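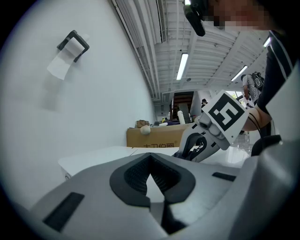 Borari hand gripper

The Borari is a hand-held gripper tool made by Jirnelow and used to record grasping motions for training robot arms. An operator carries it by a grip under the housing and closes the fingers with a trigger. A camera in the housing looks out over the fingers. This article covers how the tool is set up and looked after.

Construction

The housing is grey, with a curved upper surface. A padded cradle with a black rim is set into the middle of it and narrows to a slot. The fingers are white and grey and move on a black hinged linkage. A square marker card with a black block pattern is mounted on the finger, and software uses it to work out how far the finger has opened.

Setup

Setup is done at a table by two people, one holding the tool and one working on the finger. The marker card is seated first and must lie flat on its mount. The finger is then opened and closed 40 times while the camera runs. If the card is lost from view in more than 8 frames, it is taken off and seated again. The cable is left slack enough to follow the arm at full reach — a tight cable pulls on the connector and is the most common cause of dropped recordings.

The opening width is checked with a gauge block. At the widest setting it should read 42 mm between the pads. The value is stored in the Prarkirano software, which keeps a separate file for each tool.

Maintenance

The hinge pins are cleaned with a dry brush after each day of use. Oil is avoided, as it collects dust and can reach the marker card. Scratched or faded cards are replaced, and the width check is repeated afterward.

The lining of the cradle wears faster than the rest of the tool. Pauline Kettle, who wrote the service notes used at the Lockwood workshop, set its replacement at 14 weeks. Earlier notes had left this to the operator's judgment.

Repair

Play in the linkage shows up as a jump in the recorded width when the trigger is released. New pins usually cure it. A bent link is replaced together with its finger — the two are supplied as one part.

See also

Gripper calibration
Fiducial marker
Prarkirano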